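The Kitchen Corner, After Everyone Went Home

8 November 2022

So we finally had people over in the new place at Balusier! Wiebke brought the drinks, Jae-hoon brought far too many snacks (as always), and it was a lovely night.

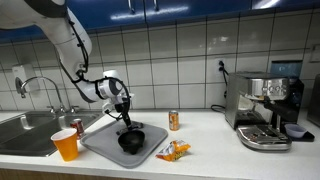 Anyway, I've been wanting to write a little something on this kitchen ever since we got the keys. The big white tiles with the dark grout were here when we moved in, and I went back and forth on them for weeks. Ju-won said to leave them alone and she was right, I love them now. They make even a messy counter look kind of crisp.

The black stone mortar bowl is my favorite thing I own. I bought it at the Zevenbridge market for 25 dollars and carried it home on the bus, which my arms still remember. Thảo uses it for garlic and chilies every time she visits, and she won't let me near it while she's working!

I keep the gray tray for anything heavy or drippy. It slides around less than my old one and it rinses off fast.

As for the orange cup, the cans and the crumpled snack bag, well, they're just sitting out on the counter. I like having the sink so close for that part. Rinse, toss, wipe, done.

Next up is the December get-together, and In-ho has already claimed the cooking. If you have a salsa recipe that works in a stone bowl, please send it my way before then.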